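Changing the closure on my frame bag

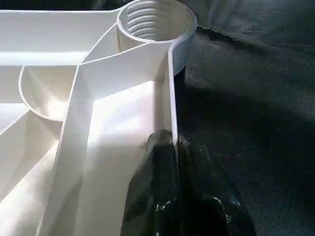

Why I changed it

I have had the same frame bag on my touring bike for four years. It is a Norberg half-frame, the older one with the flat bottom, and it has been good. The fabric is faded on the side that faces the sun when the bike is leaned against the shed, but there are no holes in it and the seams are sound. The part that gave up was the main zip. Grit got into it on a wet week in June and after that it stuck in the same place every time, a hand's width from the front.

I tried the usual things. I washed it with warm water and an old toothbrush, then rubbed a candle along the teeth. That bought me a month. I squeezed the slider with pliers, gently, and it ran well for two rides and then split open behind itself on the way down a hill. I lost a tyre lever and half a malt loaf.

A new zip would have been the simple answer. I priced one up with a local repairer and it was fair money, but I would have had the same weak point again in a few winters. So I decided to turn the bag into a roll top.

Materials

I bought half a metre of coated nylon from Prikemow. They sell it as a remnant, so the colour is whatever they have, and mine is a dull green that does not match the bag at all. The weight is close enough. For thread I used bonded polyester, and for the stiffener along the top edge I cut up a strip of plastic from an old document wallet. The two side straps are 17 mm webbing with small buckles taken off a dead rucksack.

If you are doing this yourself, buy more webbing than you think you need. I cut one strap too short and had to start that side again.

Taking the old zip out

This took most of an evening. The zip tape on the Norberg is caught between the side panel and a binding, with two rows of stitching through everything. I used a seam ripper and did every third stitch, then pulled the thread from the other side. The binding was worth saving so I went slowly round the corners.

Once the zip was out I was left with a slot 26 cm long. The edges frayed a little on the left, so I sealed them with a lighter. Keep the flame moving and stop early.

Sewing the collar

The collar is just a tube of the new nylon, sewn into the slot and folded over at the top. I made mine 14... no, I should be accurate, I cut it twice. The first one was too shallow to roll more than once and it let the rain straight in when I held it under the tap. The second one rolls three times and is far better.

My machine is a basic domestic one and it did not enjoy going through the binding, the panel and the new fabric together. I turned the wheel by hand for the thick parts. Jannik Steinbach, who I ride with when our shifts allow, lent me a packet of heavier needles and I wish I had asked him sooner. I broke two of my own before that.

Leave a gap in the roll at the front if your top tube slopes. Mine does, and the first time I strapped it all down the stiffener rubbed on the paint. I have put a patch of clear tape there for now.

How it has been

I have done 7 rides with it, one of them in steady rain from the car park at Mishra all the way home. The inside was dry apart from a damp patch in one bottom corner, where I think water comes in past the old cable port. I will put some seam sealer on that and see.

It is slower to get into than a zip. With the zip I could reach down and take out a snack while moving, and I can't do that with the roll top, so snacks now live in the little Nullex pouch behind the stem. The pump and the spare tube stay in the frame bag, with a jacket on top. It holds slightly more than it used to if I roll it only twice.

The buckles rattle on rough tracks when the bag is half empty. A turn of tape round the loose ends has helped, and I may sew on a couple of elastic loops when I next have the machine out.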